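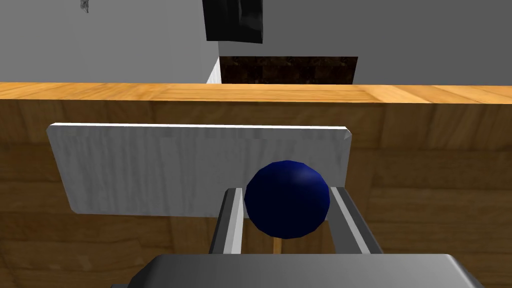

Navy blue knob, sim room, my millionth try at lining up the fingers

Back in the headset at nine this morning and my shoulders are already complaining. Sneha wants 244 good demos of the knob task before we move on to anything else, and I did 13 before lunch (13!! and I was so proud of myself until Güven told me he got the same number in his first hour, thanks Güven).

The thing I keep messing up is the approach. I come in too fast and at an angle, and then one finger bumps the ball before the other one is anywhere near it. Abhishek watched over my shoulder for a bit and told me to stop staring at the ball and watch the gap between the fingers. Annoyingly good advice. I line up the gap, breathe, creep forward, and only then squeeze the trigger. He also says I should leave my little hesitations in, but not the long ones where I'm fixing my hair strap, because the policy will learn to stand there doing nothing for five seconds. Fair enough.

I still get a bit seasick when I lean. The robot leans with me and the whole room goes sideways, desk and sofa and all, and my stomach has opinions about that.
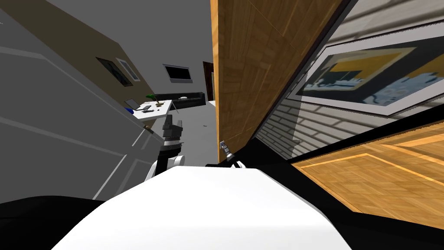
After lunch I worked on keeping my left arm quiet. I never noticed how much I wave it around when my right hand is busy! Ritu played back one of my demos and there was the left gripper, drifting up and up like it wanted to ask a question. She didn't throw it out but she tagged it "wandering," and now I have a tag named after me, more or less. So I tried resting my left elbow against my ribs, which helps for a few minutes until I forget.

Also Plalline crashed twice and ate a demo each time. One of them was a really nice one, smooth all the way in, and I may have said a word with the mic on. Darius thinks it's the save button mapping and he's going to move it off the thumbstick. Please, please let him do it before I go back in tomorrow.

Things to try: lower the arm speed a notch, drink some ginger tea first, take breaks after every ten instead of pushing through. Roughly 2 hours at a stretch is too long for me, I know that now. Eyes are toast. Making noodles and going to bed.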